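Gripper stalls part-closed, fault 107, only on thin parts
Forum: Small Arms and End Effectors

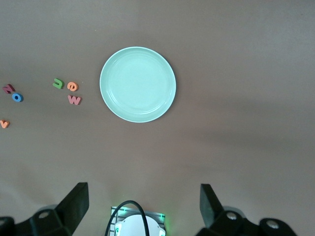 lathebed_k
Two-finger gripper on the Derberg arm at our Lisville bench. It faults part-way through a close, code 107 (position not reached), and then stays put until the controller is power cycled. Task is letters onto a plate. The plate never causes trouble. The letters do, and the blue O lying close to the maroon one is the sort of pick where it stalls, as the fingers want more room than there is. Cycle counter read 2,604 at the first fault. Firmware is current. Force limit is at 14 per cent.

mossgate
14 per cent is low. Friction in the linkage will eat most of that. Raise it and retest.

lathebed_k
Tried 20. Same code, slightly later in the stroke.

Ansah
I would not raise it any further. A 107 that needs a power cycle is a latched fault, and it latches to stop the fingers moving while someone has a hand in there. Check the cable first. Yours arches over the bracket, and if it pulls tight at full wrist rotation the encoder signal drops out. Ours did exactly that in April.

mossgate
Encoder loss is a different code on the Derberg.

Ansah
Not on the older Kandero driver. It reports both as 107.

lathebed_k
Driver is Kandero, 2 versions behind. Didn't know they shared a code.

mossgate
Fair enough on the code. I still think it's friction – a cable fault wouldn't care how thin the part is.

Ansah
It would if the thin parts are the ones picked with the wrist turned. Log wrist angle against fault.

lathebed_k
Edit, 22 Oct 2021: logged it. Most faults are past 90 degrees, but there are a few near zero as well. New cable on order. Force limit back to 14 for now.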